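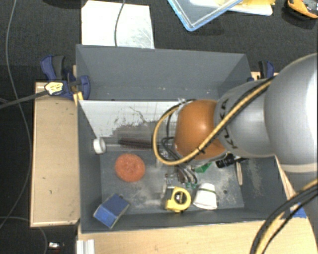

Issue 80 | Page 6

The Lamplighter of Dultcombe is finally getting a screen adaptation, but which version of the character will audiences meet? Readers who came to the comic late may only know Wiriya, the young glassblower who has carried the lantern for the past six years. She was the third to hold it, and her run is the one the studio has optioned.

The original Lamplighter was a retired ferryman with no powers at all. Writer Manouchehr Farahani created him as a backup strip, and the lantern did little more than show him who was lying. It was artist Buppha Wannasri who redrew it as a weapon, in the story where the ferryman dies on the Werkbridge and his nephew picks it up.

The nephew's years are the hardest to collect. His war with the Jiltex, a guild of weavers who steal memories, ran across two titles and was never reprinted in order. Wannasri has said she would like to see it on screen first – "Wiriya's story makes no sense if you don't know what he gave away."

Farahani disagrees. He thinks the film should open with Wiriya already holding the lantern and leave the rest for flashbacks. The script is still being revised, and casting is due to begin in September. A collected edition of the early strips, 956 pages long, will be in stores before then, with the ferryman on the cover.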